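The Recipe Swap Is Back, and It Got Big

Well, it happened. The Ginder Street recipe swap is officially too large for the front room of the library, and I could not be happier about it. When we put the first box out in October we were hoping to fill it by spring. We filled it in nine days! So we bought a second box, and then Marta Derkach brought in her late aunt's entire card file, and now there is a shelf.

If you've missed the last couple of newsletters, a quick catch-up. The swap is simple: bring a recipe written on a card, take a recipe home. You can copy one out by hand if you don't want to take the original (please do copy if it's somebody's grandmother's handwriting, we've had one or two cards vanish that we would dearly love back). Cards can be in any language. Right now we have Ukrainian, French, Turkish, Xhosa, Portuguese and one in what we think is Welsh, and if you can read that last one, come find us. It has something to do with a griddle.

Marta's aunt's file deserves its own newsletter, and it will probably get one. There are some 200 cards in it, all typed, with little notes in pencil on the back: "too much dill," "Petro liked this," "never again." She typed them on a machine with a sticky letter K, so every cake is a ca e with the K filled in by pen. I spent a whole evening with it and forgot to eat dinner. The beet soup on the card marked "Sunday, short version" is already a regular in my kitchen, and the long version is waiting for a weekend when I have more courage.
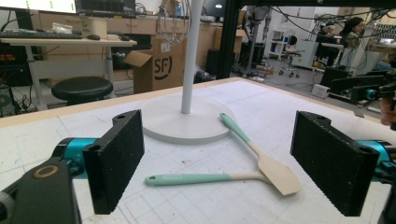 Quick breads were the theme of our last get-together, and what a night that was. Anathi Nkuna started us off with her steamed bread, made in a pot with a lid so tight that she wouldn't let anyone near it for the first 40 minutes, and people who had come for banana bread went home talking about nothing else. Baptiste Huet brought a yogurt cake, the kind French kids learn first, where the empty yogurt cup is your measuring cup for everything else. His card is half the size of anyone else's and it works every time. We also had a good long argument over what to stir with, which I loved. A mint-green handle is a cheerful thing to have in your hand, but what I care about is the other end, and I'm firmly for an angled, squared tip like the one on that spatula, which gets down into the corner of a loaf pan where the flour hides. Baptiste uses a dinner fork. Anathi uses her hand. The breads were all great, so draw your own conclusions.

I also want to put in a word for the cards that don't look like much. Erdal Yazıcı dropped off a lentil soup that is four lines long. No amounts for the salt, no time for the simmering, just "until it is soup." I made it on a Wednesday after work with a lot of doubt and it was wonderful – lemony, thick, exactly what I wanted. When I asked him how he knew it was done, he told me to look at it. So I've written a longer version with times and amounts for those of us who are nervous, and clipped it behind his. Take both. His is better to read.

A few of you have asked about baking things at altitude, or with gluten-free flour, or without eggs. Yes! Please write down what you changed and how it came out, even if it came out flat. We've started tucking "I tried it" slips behind the originals and they're turning into my favorite part of the whole shelf. The cornbread card has seven slips behind it now, and two of them disagree so strongly about sugar that I suspect they are married.

Next up is soups and stews, second floor, same big table by the windows, starting at 6:30. Bring a card and, if you can, a small pot of the thing itself. We have outlets for 2 slow cookers and that's really the limit, as we learned when the lights went out in the periodicals section. Bowls and spoons we have plenty of. If you're bringing something with nuts or shellfish, put a note on the lid.

And if you don't cook at all, come anyway. Quentin Tanguy has been to every swap so far and has yet to turn on his stove, but he reads the cards aloud better than anyone and he's been sorting out the dividers. Thanks to him you can now find pickles under P. They used to be under "Misc. Jars," which was my doing, and I stand by it a little.

One small request before I go. If you took home the poppy seed roll card, the one with a coffee ring in the corner, could you bring it back for a day so we can copy it? Marta had only gotten as far as the filling when it left, and we now have a filling with no roll to put it in. You won't be in any trouble, and there's a jar of her plum jam in it for you.

See you upstairs!

Recent items
Puzzle table returns to the reading room
Seed library: what to bring back, and when
Story hour moves to the Lemaire Room
New large-print arrivals
Wanted: card stock, lined or plain
Local history shelf gets a new home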